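Greltdale 32 Solid Wood Panel
Product information

Product group: Panels and shelving boards
Manufacturer: Lorkeo
Supply: Cut to order or full panel

Overview

Greltdale 32 is a solid softwood panel for shelving, worktops in dry rooms, bench seats and light furniture. It is supplied sanded and without finish. The number in the name is the nominal thickness in millimeters. A thinner version, Greltdale 20, is made to the same grading rules and is listed on its own page.

The panel is glued from full-length staves with no finger joints. Staves are matched for color before pressing, but the panel is a natural product and no two deliveries will look the same. Orders that must match should be placed together and marked "single batch" in the notes field.

Specifications

Thickness: 32 mm
Full panel width: 600 mm
Full panel length: 2,400 mm
Moisture content at dispatch: 8 to 10 percent
Glue: Water-resistant, interior class
Edges: Square, lightly eased
Finish: None
Grading: Face A, back B

Appearance and grain

Face A allows pin knots and small specks up to 3 mm. Resin pockets, open knots and filled repairs are not allowed on this face. Back B allows sound knots up to 20 mm and minor color streaks. Both arched grain and straight grain occur, often on the same board, depending on where the stave was cut from the log. Buyers who want straight grain only should order the Bulo range, which is selected for it and priced accordingly.
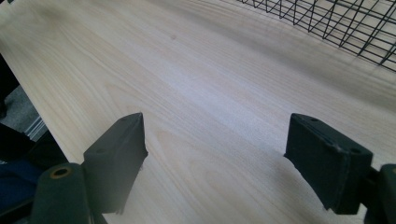

Photo: Joanne Goodall

Unfinished softwood darkens with exposure to light. Most of the change takes place in the first year. Objects left standing on a new shelf will leave pale areas, and these even out slowly once the objects are moved. A clear finish with UV filter slows the change but does not stop it.

Finishing

Sand with 180 grit along the grain before the first coat, even if the panel looks clean. Remove dust with a vacuum and a dry cloth. Do not use a wet cloth.

Vermeulen hard oil, clear or white, is the recommended finish. Apply two thin coats to all faces and edges. Wipe off excess oil after 20 minutes. Panels finished on one side only may cup, and this is not covered by the warranty. Lay oil-soaked rags flat outdoors to dry before disposal; they can self-heat and catch fire if bunched up.

Water-based varnish can be used. It raises the grain on the first coat, so sand lightly with 240 grit before the second.

Shelf spans

The maximum span for an evenly loaded shelf 300 mm deep is 1,000 mm between supports. For books or other heavy loads, reduce the span to 800 mm. Grain must run along the length of the shelf. Panels cut with the grain running front to back must not be used as shelves.

Fix with slotted brackets wherever the panel is wider than 400 mm. The width of the panel changes with the humidity of the room, and rigid fixing across the full width can cause splits.

Storage

Store flat on at least four bearers of equal height, indoors, away from radiators. Keep the wrapping on until the panel is needed. Once opened, leave the panel in the room where it will be used for 72 hours before cutting. Panels stored on end for longer than a day should be checked for bow.

Cutting service

Straight cuts are made to a tolerance of 1 mm. The smallest piece supplied is 67 mm wide. Offcuts are included on request. Cut panels cannot be returned unless faulty.

Orders placed before 11 a.m. leave the warehouse on the next working day. Cut orders take two working days longer. The cutting shop is closed for the first half of August.

Related products

Greltdale 20 Solid Wood Panel
Bulo Straight Grain Panel
Vermeulen Hard Oil, Clear
Vermeulen Hard Oil, White
Slotted Shelf Bracket, Steel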